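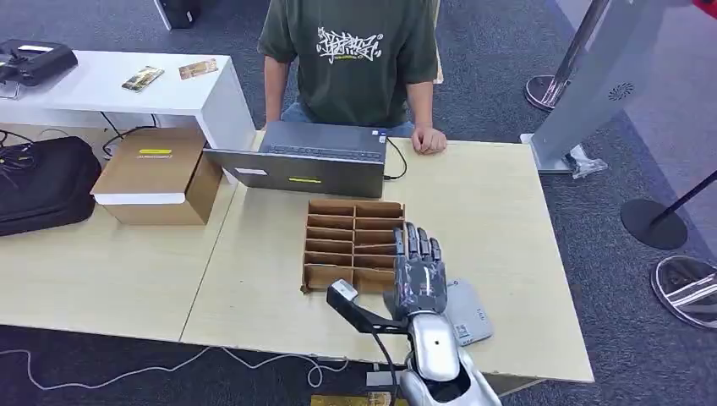

Cardboard Dividers at the Gilldale Workroom

Gilldale keeps small stock in cardboard. The partitions are corrugated strips, slotted halfway through and pushed together at right angles to make a grid. They come out of shipping cartons, and most have been used for several seasons before they wear out. This page is part of our gallery on storage and packing.

Text by Lucie Simard. Updated May 16, 2023.

Narrow grids, 2 columns
Used for small parts that are easy to mix up. A narrow grid fits beside a laptop, so the stock list can be open while the compartments are being filled. Filling starts at the far end and works toward the person sitting down.

Wide grids
Kept on the shelves and brought to the table only for the October count. Raymonde Lapointe cut most of these down from glassware cartons. The strips are taller than we need, and a few have been trimmed with a utility knife.

Loose strips
Saved flat in a box under the window. A grid with one bad strip can be repaired by sliding the strip out and putting in another with the same slot spacing. Strips from different cartons rarely match. Zachary Bélanger marks the spacing in pencil on one end.

Labels
Written on paper slips and set in the bottom of each compartment. Tape pulls the top layer off the cardboard when it is removed, and we stopped using it on the partitions. Slips are replaced when the contents change.

The stock list
Hwa-young Ha typed the present list from the old binders. It runs to 438 lines, one for each kind of part. Quantities are entered by row, starting from the left column. Unfinished rows are marked with a question mark and checked again the next day.

Packing for Gernmont
Orders for the Gernmont shop leave in the same grids they were sorted in, with a sheet of paper on top and a second carton around the outside. The last order was 900 pieces. The grids come back with the following delivery, folded flat.

Worn grids
Crushed corners are acceptable. A grid is recycled when the slots have opened up so far that the walls lean.

Offers of clean carton dividers can be left at the front desk, marked for Raymonde MacDonald. Please leave them assembled if there is room in the car.

Next gallery: Drawers and Bins
Back to Storage and Packing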